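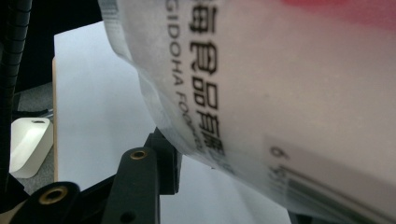
Reading Food Packages in Two Scripts: Project Report

Tala Aoun and Jinlong Feng
Packaging and Labeling, Mulstead
September 12, 2022

1. Purpose

Many packages sold in the import shops in Cirnodside carry the maker's name in more than one script. We wanted to know how easy it is for a shopper who reads only English to find that name on a soft plastic bag. Our project compares bags with boxes and looks at where the name, the barcode and the other printing are placed.

2. Material

We collected 18 packages from two shops, 12 of them soft bags. The rest were cardboard boxes. The total weight of the bags was 1460 g. Jinlong read the Chinese text and Tala typed up the record sheets.

3. Method

Each package was laid on a table and turned until the main name was upright. We then wrote down which way the other text ran. After that we picked it up and read it again while holding it, as a shopper would. Reading distance was not fixed, and we should have fixed it.

4. Results

The boxes gave little trouble. The bags were harder, mainly where the plastic folds or curves around the contents. On one white, translucent bag the bold black Chinese characters include what seems to be 食品有限, part of a company name meaning "food co., ltd." Next to them is a thinner line in Latin capitals, GIDOHA FOO, and the rest of it is lost where the bag curves. The two lines run parallel. The barcode is on a paler rectangular area of the same bag, with a digit 6 at its start.

Tala found the Latin line first on most bags. Jinlong went to the Chinese line every time, so our two sets of notes do not match well. We kept both sets in the appendix.

Two bags from the Harkeo shelf had to be left out of the comparison. Their shop price stickers covered the name and tore the print when we pulled them off.

5. Problems and next steps

We had only two readers, and both of us knew what we were looking for. In October we plan to repeat the reading task with students from the Long building who have not seen the packages. We will also press each bag flat for a third reading and record how many letters of the name can be read.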